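# Resetting the gripper on the Atis cell

Applies to the mug bench only. The Pinau bench uses a different finger mount and has its own page.

Do this after any finger change, after a hard collision, or when the gripper starts closing off center. Plan on 42 minutes if the wrist camera hasn't been moved, and longer if it has.

## Before you start

You need the 2 mm hex key, a clean cloth, the feeler gauges from the Verbeke drawer, and the log sheet. Finish or cancel the current job. Don't leave it paused, because a paused job resumes as soon as the stop is released.

## 1. Park and lock out

1. Send the arm to the service pose from the pendant.
2. Press the stop and turn the key to manual.
3. Take the key out and keep it on you.

The gripper may still have its indicator lit after the stop. The light only tells you the gripper has power. It tells you nothing about whether the arm can move, so check the pendant for that.

## 2. Check the fingers

Wipe both fingers down and look along the inside faces. Small scuffs are fine. A groove that catches a fingernail means the finger gets replaced. Rock each finger by hand. If there is any play, take out the two mounting screws, clean off the old threadlocker, and refit them with new.

Tighten the screws a little at a time, switching between them. If you run one all the way down first, the finger sits crooked and you will be back here next week. 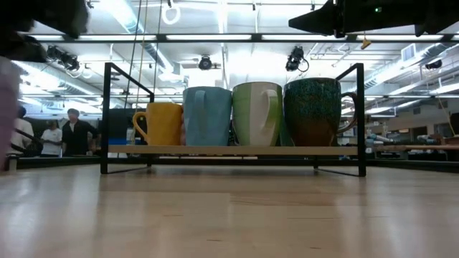 Next, close the gripper in manual at the lowest force setting and slide the thinnest gauge between the tips. It should drag the same at the top and the bottom. If it drags at one end only, loosen that finger and seat it again.

## 3. Zero the width

Put the key back, stay in manual, and open the Fernard panel on the cell computer.

1. Close the gripper fully and press Set Closed.
2. Open it fully and press Set Open.
3. Read the stroke value. It should be 112. If it comes up short, something is blocking the travel, usually old threadlocker in the slide.
4. Save. The panel does not save by itself when you leave the page.

## 4. Check the wrist camera

Look at the live view with the gripper half open. Both fingers should show at the bottom of the picture with the gap between them visible. If one finger is missing, the bracket has been bumped. Loosen the bracket, turn it until both are back in view, and run the camera calibration before going on.

## 5. Test on mugs

Test on a mix of sizes and finishes. Start with mugs that have space around them, at slow speed, and work up to a tight group. A tight group is the real test of the zero, as the fingers have to go down between neighbors without pushing them over.

Keep your hand on the stop for the first few picks. Watch for a mug that turns as the fingers close. That means one finger is touching first, so go back to step 2.

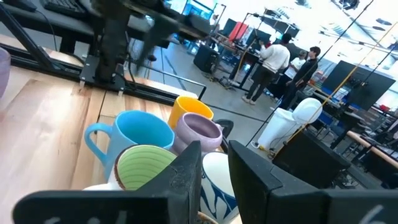
Ashwin Murthy: I'd add one thing to step 5. Try a few handles pointing toward the gripper as well. I had a zero that passed on every plain side and then failed as soon as a handle ended up between the fingers. The stroke was fine, but I had refitted the left finger a hair too low.

Good point, and it goes for the Pinau bench too. If a handle pick fails and the plain ones pass, compare the finger heights before you touch the width settings.

## 6. Sign off

Write the stroke value, the finger numbers and your initials on the log sheet. Put the cell back in automatic and run 27 picks at normal speed before you leave it. If it drops one, note which mug and keep going. If it drops more than that, leave it in manual and tell Huw Nicholas.

Last changed 5 July 2024: new stroke value after the slide was replaced.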